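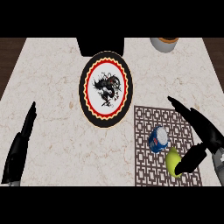

The two-arm tabletop task in the simulator, with the right gripper at the lemon.

Review: Garside Tabletop Practice Kit, second edition

Garside sells this kit as a set of written rules for people who test robot arms on household objects. You get a 51-page handbook, a pack of simulated tabletop tasks, a blank log sheet and a scoring script. The single-lab license is $306. I paid for ours and used it for most of the spring with two other people on the team.

I should say where I'm coming from. We write our own test procedures and have done so for years, and they are a mess. Two people can run the same task and come back with success rates that don't match, and then we spend a morning working out that one of them counted a dropped object as a retry and the other counted it as a failure. I wanted something that would end those arguments. Garside mostly does that.

What the handbook covers

The handbook has one chapter on writing down the starting layout, one on what counts as success, one on stopping a trial and one on reporting. The layout chapter is the best of the four. It asks you to name every object on the table, including the ones the robot has no business touching, and to say which way up each one is. In the task at the top of this page, that means the plate with the dragon on it gets a line on the sheet, and so does the blue can, which is entered as "on side" with a note of which way the end faces. The lattice placemat is listed as a surface and not as an object. I disagreed with that at first, because a mat can be dragged by a low finger, but the handbook has a separate box for surfaces that have moved. Fair enough.

The success chapter makes you write the end condition before the first trial. "Pick up the lemon" is not accepted. You have to state the height, how long the object must stay in the grip, and whether contact with a neighbor spoils the trial. With a can and a lemon lying this close together on a mat, the last part matters a lot. Under our old rules, nudging the can was ignored. Under Garside's, you choose one of three settings and it is printed on the report.

There is also a rule for the arm that isn't working. In a two-arm setup, the idle arm must have a parking position written on the sheet, and the fingers must be empty and clear of the table surface. I had never written this down before. On the first day with the kit I found that our parking position differed between two scripts we thought were the same.

Using it

Setup took an afternoon. The task pack loads into Mokomix without changes. It took some work in Brekov, where the joint names are different and you have to edit a mapping file by hand. The handbook gives this half a page, which isn't enough. Support answered my email the next day with a working file, and I'd like to see that file included in the download.

We ran 600 trials on the fruit and drink tasks, 300 for each of two grasp policies. The log sheet is dull to fill in, and it is meant to be. After the first week it took me under a minute per batch. The scoring script reads the sheets and refuses to give a number if a required box is blank. My colleague Arvid Grønli hated this for three days and then stopped mentioning it.

We then went back and rescored our older records, 2,722 trials in all, to see how they held up. Most could not be scored under the kit's rules. The starting layout was missing or the stop condition was never stated. That was unpleasant to learn but useful – we have dropped two comparisons from a report we were about to send out.

What I didn't like

The stopping rules are too thin for real hardware. They cover time limits and lost objects, and they say little about people near the arms. Garside states plainly that the kit does not replace a risk assessment, and you should take that seriously. If you are moving from simulation to a physical cell, you need your own safety procedure first.

The page on camera views could be stronger too. It tells you to keep the view fixed during a batch and to record it, but gives no advice on what to do when a finger hides part of the target. That happens constantly with fruit. We added our own line to the sheet: if a person can't judge the grasp from the view provided, the trial is scored from the contact data only.

The index is poor. Use the PDF search.

Compared with Curalo

I used the Curalo checklist at a previous job. Curalo is shorter and easier to hand to a student, and it costs less. It has nothing on two-arm work and its success rules leave room for opinion. For a single arm and simple picks I would still use it. For anything with two arms, or for results that will be shown outside the lab, I'd pay for Garside.

Rating: 4 out of 5

Reviewed May 25, 2018. Version tested: second edition, single-lab license, bought at full price.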